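4. Labeling the Zirkis Storage Bins

Clear a flat work surface before you start. 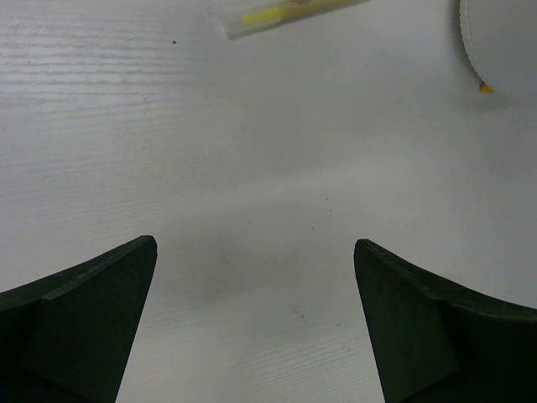
Valbona Dumitrescu adds that she labels the lids as well as the fronts, as lids get swapped when bins are stacked.

1. Wipe the front panel of each bin and let it dry for 2 minutes.
2. Write the contents on the label first. Keep to one line.
3. Peel the backing from the left corner.
4. Press the label down from the center outward.
5. Enter the bin number on the index sheet inside the back cover.

Note: The index sheet has 40 lines. Extra sheets can be copied from page 100.

Note: Labels from the older Palma bins are slightly too wide for the panel. Trim the right side only.

Caution: Do not stick labels over the air slots. Do not use solvent cleaner on the panel.

To remove a label, see section 6.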